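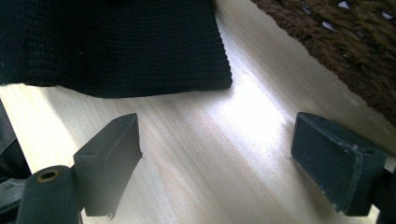

Schwarzes Strickteil und Flechtkorb auf dem hellen Holztisch.

Protokoll Planungstreffen Kleidertausch, Juni
Beginn 18:30, Ende kurz nach acht
Leitung: Bohdana Kravchuk
Protokoll: Ruaridh Menzies (bitte Fehler melden, ist schnell getippt)

TOP 1 Letztes Protokoll
Angenommen. Eine Korrektur: die Kleiderstangen kommen von Salevport, nicht von Jultudero. Jultudero macht nur den Transport.

TOP 2 Stand Annahme
Bisher 47 Teile in der Liste, davon 11 ohne Größenangabe. Bohdana misst nach und trägt ein. Strick ist gut vertreten, Hosen fast keine. Kinderjacken auch zu wenig. Aufruf im Rundbrief nochmal bringen, diesmal weiter oben.
Frage aus der Runde, ob Socken angenommen werden. Nur neu und paarweise. War letztes Jahr schon so beschlossen, steht aber nirgends.

TOP 3 Strick: hängen oder legen
Längere Diskussion. Bügel beulen die Schultern aus, bei schweren Pullovern nach einem Nachmittag schon zu sehen. Dagegen: gelegte Stapel sind nach zehn Minuten durchwühlt und keiner faltet zurück.
Ergebnis: Strick wird gelegt, flach, Stapel niedrig halten. Dunkles getrennt von Hellem wegen Fusseln. Schals und Mützen in Körbe. Ruaridh wollte Körbe auch für Westen, dafür keine Mehrheit.
Körbe mit rauem Geflecht vorher mit Stoff auslegen – feine Maschen bleiben sonst hängen. Alte Kissenbezüge reichen. Wer hat welche? Bitte an Bohdana.

TOP 4 Tische
Holztische bleiben ohne Tischdecke, die rutscht nur. Vorher abwischen und auf Splitter prüfen, vor allem die Kanten. Schleifpapier liegt im Schrank bei den Verlängerungskabeln.
Aufstelung wie im Herbst, aber der Tisch für Strick näher ans Fenster. Schwarz und Dunkelblau waren hinten nicht zu unterscheiden, mehrere Beschwerden.

TOP 5 Schilder und Geld
Größenschilder druckt Trellovlow, Angebot liegt vor: 30 Euro. Angenommen. Budget gesamt bleibt bei 300 Euro, Rest für Getränke und Raumreinigung. Ruaridh fragt, ob Schilder auch auf Englisch. Ja, wenn es nichts extra kostet.

TOP 6 Übrig gebliebenes
Was am Ende liegen bleibt, wird noch am Abend sortiert und gepackt. Keine Säcke mehr stehen lassen wie beim letzten Mal. MacBrayne nimmt nur Gewaschenes und ohne Löcher. Kaputter Strick geht an die Stopfrunde, Wolle zum Auftrennen ebenfalls. Kiste dafür extra beschriften.

TOP 7 Verschiedenes
– Spiegel: einer fehlt noch, Ruaridh fragt herum
– Kasse entfällt, Spendendose genügt
– Mottenthema vertagt, nächstes Mal bitte als eigener Punkt

Offen:
Kravchuk – Größen nachtragen, Kissenbezüge sammeln, Rundbrief
Menzies – Spiegel, Zusage an Trellovlow, Abholzeit mit Jultudero klähren

Nächstes Treffen selber Ort, 18:30. Termin kommt per Mail.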